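Saron Kahsay on penalties, long bus rides and one more season with Hediden

It was just after four in the afternoon when Saron Kahsay finally sat down, still in her training top, and asked if we could do this quickly as she was starving.
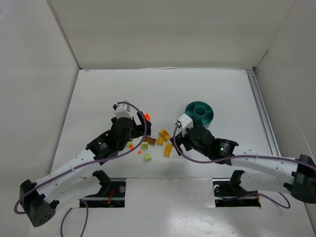 We did not do it quickly. The Hediden goalkeeper is one of the great talkers in the women's game and an hour and a half later we were still going, the food long finished, with her using the salt and two bottle tops to show me where her back four had been standing for the second goal against Perura. I have covered this club for a good while and I can say I learnt more about defending corners in those ten minutes than in all the matches I have sat through.

She signed for one more year in July. There had been plenty of talk that she would stop, and she admits that it was not just talk.

"I had told my mother I was finished," she said. "My knee was sore, I was tired, and we had come fourth again. Fourth is a terrible place. You are good enough to be annoyed. So I said to her, that's it, I'm done, and she said fine, and she didn't believe me at all. She went on washing my gloves."

What changed her mind was a phone call from Asnakech Tamiru, who was her captain when she first came into the side and has now come back as head coach. Tamiru spent four seasons away, most of them with the juniors at Perura, and her return has lifted the whole place. Training starts earlier, the players stay later, and there is a good deal more shouting, most of it cheerful.

"Asni rang me and she didn't ask if I was staying," Kahsay said. "She asked what I thought about playing ten metres further up. I said, with my legs? And she said, yes, with your legs, whose legs do you think? Then she talked about it for so long that my phone died. When I charged it again there were three messages from her with drawings."

The drawings seem to have worked. Hediden have played the first part of this season with a goalkeeper who is very nearly a fifth defender, and it has been a joy to watch. In the opening match she came out to head the ball clear near the centre circle, to a noise from the crowd that was half cheer and half scream. She laughed when I brought it up.

"I know, I know. My brother sent me the clip and wrote only 'why'. But look at it again, please! Their striker is already past our line. If I stay at home she has the whole field and she can choose her corner. If I go, she has to do something clever at full speed with me in her face. Most people cannot do something clever at full speed. I can't."

And when it goes wrong?

"Then I look very stupid and I run back. It went wrong against Clelleron. I was late by one step and the girl just rolled it past me, so gently, and I had to watch it all the way. I think I could have read a newspaper before it crossed the line. Asni didn't say a word at half-time about it. At the end she told me, next time go sooner. That was the whole team talk for me."

That Clelleron game finished 2-2 and is still being argued over in Hediden, mainly on account of the penalty in the last few minutes. For anyone who missed it, Kahsay had already saved one kick in the first half, low to her right, and when the referee pointed to the spot again the same player picked up the ball. Kahsay walked out to her and said something. I have wanted to know what ever since.

"I asked her if her shoulder was all right," she said, with a big grin. "She'd fallen on it earlier. I did want to know! But also I wanted her to think about her shoulder and not about the corner. And then she put it straight in the top, so it didn't help me one bit. She came over afterwards and said the shoulder is fine, thank you."

Does she study the takers? A little, she said, less than people imagine. She has a notebook which goes back to her first season, and some of the names in it have since retired, had children and come back again. She writes down which foot they stand on and whether they look at the ball or at her. She doesn't write down which side they shot.

"They change sides. Everybody changes sides when they miss. But they don't change their face. If a player looks at me before she runs up, she wants me to move first. So I don't. I stand there like an old goat. It's very hard to stand still, much harder than diving. I practise it at home in the kitchen."

Kahsay has now played 357 matches for the club in all competitions, which puts her well clear of anyone else in the women's side. She came late to goalkeeping. Until she was 15 she was a winger, by her own account a quick one with no final ball, and she went in goal one afternoon at the Gebretsadik ground when the regular keeper missed her lift.

"I let in five. Five! I came home so happy that my father thought we had won. I couldn't explain it to him. On the wing you wait and wait and then you lose it. In goal I was tired in my head at the end, I had been shouting for the whole match, I loved it. I still let in silly ones. I love it the same."

She is fond of the Gebretsadik, bumps and all, and it is easy to see why. The last home match drew 3,696 people, the best gate for the women's team since they moved there, and the end behind her goal in the second half was packed down to the rail. She knows a lot of them by name. One group of schoolgirls has taken to clapping every goal kick in rhythm, faster and faster until the ball is struck, and she has started to tease them by stopping halfway through her run-up.

"The referee told me off for that. He was right. But they were laughing so much."

When she started, she said, the crowd was families and a few men who had come early for a different match. The side travelled on whatever bus could be found. The trip to Perura is 287 kilometres each way and in her second season they did it there and back in a day, lost 1-0, and pushed the bus up the last hill. Tamiru was captain then and pushed at the back, giving instructions.

I caught Tamiru for a few minutes by the dugout before training and she remembered the hill very well. "Saron says she was pushing," she told me. "Ask her what she was really doing. She was steering!"

On the subject of her goalkeeper as a player, the coach was more serious. "People see the saves. I have watched goalkeepers make better saves. What she does is talk, from the first minute, and it is useful talk. Left shoulder. Two steps. Leave it. My centre-backs are 19 and 20 and they play like women of 30 when she is behind them. I needed her this year more than I needed a striker, and I do need a striker."

That is fair. Hediden have been short of goals, and a good deal has fallen on the wide players to make up for it. Kahsay would not be drawn on who might come in, though she said, with some feeling, that whoever it is had better enjoy running after long kicks. She has been working on those too. Over the break she went down to the pitch most mornings with a bag of old balls and set herself 1,000 kicks before pre-season, half with each foot.

"My left foot is still bad," she said. "It used to be very bad. Now the ball goes up and comes down on the field. The neighbours' boys were fetching for me and they gave marks out of ten, very strict boys. I got one nine. I asked what was wrong with it and they said it was too near the bench."

The next three matches will tell us plenty about where this team is going. They have Perura at home first, then a midday kick-off away, which she hates, and then the return with Clelleron. Hediden lie third, two points off the top, with a game in hand, and I asked her whether she lets herself look at the table.

"Every night," she said. "All the players who say they don't look, they look. I look at ours, then I look at the men's, then the under-17s. My mother asks me where we are and I say third, and she says, that's better than fourth."

Is it the last season, then? She took a while over that one. She has begun helping with the young keepers twice a week and it clearly delights her - she got up from the table to show me how one of them, aged 11, sets her feet for a cross, and knocked over the salt. There's a coaching course she would like to take. The knee is behaving. Tamiru has apparently sent another drawing.

"Ask me when it's raining and we are losing," Kahsay said. "Today I feel like I could play until I'm 50."

Then she looked at the clock, swore mildly, and went off to find her gloves. She'd promised the under-13s a penalty competition at six and one of them had been telling everybody she was going to put it down the middle.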